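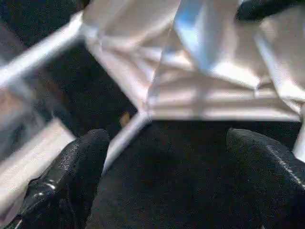
Fig. 1. Crumpled white sheet material, satiny surface, with strongly lit folds.

Week 4: Drape, crease and what the customer calls "wrinkly"

Readings are on the course page. The Barden chapter is long and the first half is history. Skim it, but read the part on crease recovery, as I intend to be tiresome about it in the tutorial.

Recap. Drape is how a fabric hangs under its own weight. Crease recovery is how far it opens out again after being folded under load. Students mix these up every year, usually in ink. A cloth can drape beautifully and still look slept in by morning tea.

Fibre. Cellulosics (cotton, linen, viscose) crease readily: hydrogen bonds between the chains break and re-form in the bent position. Wool recovers well. Polyester recovers well too and is insufferable about it.

Weave. Satin has long floats and few interlacings, so yarns can shift and the cloth bends easily. It also has lustre, and lustre advertises every fold — bad news for anyone who irons in a hurry.

Finish. Resin treatments crosslink the cellulose and improve recovery. The price is paid in tear strength and abrasion resistance. Brochures print the first fact in colour.

Case study: Praster v. Cisternas. Two bedding suppliers, one sateen order of 3,921 sheets, and a contract that promised "minimal creasing" without naming a test method. Read the correspondence and mark the first point at which somebody should have asked for a number.

For the lab: bring 8 warp-way specimens, conditioned overnight. Label them. The Flovura swatches in the drawer are for handling only and have been handled enough.

The lab report is marked out of 100. Units are not optional.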